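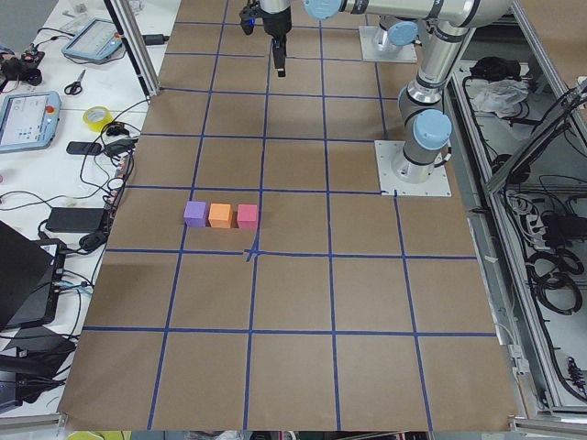 うちの町ゼルンヴィル（Zernville）の朝市が、3月から区画の割り方を変えるそうです。毎週のように野菜と焼き菓子を買いに通っている身としては、これはちょっとした事件！ 今までは広場に着いた順に好きな場所へ台を出す方式で、常連のパン屋さんが先週は噴水のそば、今週は郵便局の前、というのが当たり前でした。それが今度から、広場全体を升目に区切って、店ごとに場所を決めるんだとか。3軒がひとつの升に肩を寄せ合う、いわゆる「相乗り区画」も認められるそうで、小さなお店にはありがたい話だと思います。

さて、肝心の中身です。町の掲示板に貼り出されたお知らせによると、新しい区画は全部で70。1区画の出店料は月3000円で、相乗りの場合はお店同士で割ってよいとのこと。今までは一回ごとの支払いで、雨で中止になったときの返金がいつもややこしかったらしく、月払いになってほっとしたという声を蜂蜜の屋台で聞きました。逆に、夏だけ桃を売りに来る農家さんは「毎月は出ないからなあ」と渋い顔。このあたりは、季節限定の出店枠を5つ別に取ってあるそうなので、早めに申し込めば大丈夫そうです。枠の数が足りるのかどうか、桃好きの私はかなり気にしています（去年は6月の終わりから通い詰めました）。

場所の決め方は抽選です。申し込みは2月いっぱい、町役場の窓口か、駅前の文具店ブロンクヴィスト（Blomqvist）に置いてある用紙で受け付けています。文具店のほうは夕方6時まで開いているので、仕事帰りの人はこちらが便利かも。用紙には売るもの、台の大きさ、車で搬入するかどうかを書く欄があります。火を使うお店は広場の北側にまとめられるそうで、ということは、あの焼き栗とソーセージの匂いが全部北側に集まるわけですね。想像しただけでお腹がすいてきました。

お客の側で変わるのは、まず通路です。升目と升目のあいだが広くなって、ベビーカーや車椅子でも奥まで入りやすくなるとのこと。今まで魚屋さんの前は人だかりで本当に通れなくて、私も何度か反対側からぐるっと回るはめになりました。それから開始時間。朝7時なのは同じですが、搬入の車は6時半までに広場を出ることになります。早起き組のみなさん、トラックの横をすり抜けて一番乗り、という技はもう使えませんよ。

隣町のエストーソープ（Estorthorpe）から来るバスの停留所も、朝市の日だけ少し動きます。広場の東角から図書館の前へ移るので、歩く距離は2分ほど延びるでしょうか。荷物が多い帰り道にはちょっとつらいけれど、図書館の前には屋根つきのベンチがあるので、雨の日はむしろうれしい変更です。自転車置き場は今のままです。

気になっていたのがクラメック（Clameck）のチーズ屋さん。隣の県から峠を越えてくるお店で、冬のあいだは道が凍ると来られない日もあります。決まった区画を取っても休みが多いと困るのでは、と思って聞いてみたら、「相乗りで申し込むつもり」とのことでした。相手はあのくるみパンのお店だそうです。チーズとくるみパンが同じ区画に並ぶなんて、もう私のお財布を狙っているとしか思えません！

抽選の結果は3月に入ってすぐ、役場の掲示板と文具店の店先に貼り出されます。配置図は朝市の当日にも広場の入口で配るそうなので、いつもの卵屋さんが見つからなくてもあわてないでくださいね。新しい配置での初回は、入口で先着順に布の買い物袋がもらえるとも聞きました。私は7時ちょうどに行くつもりです。まず北側で焼き栗を買って、それから卵を探します。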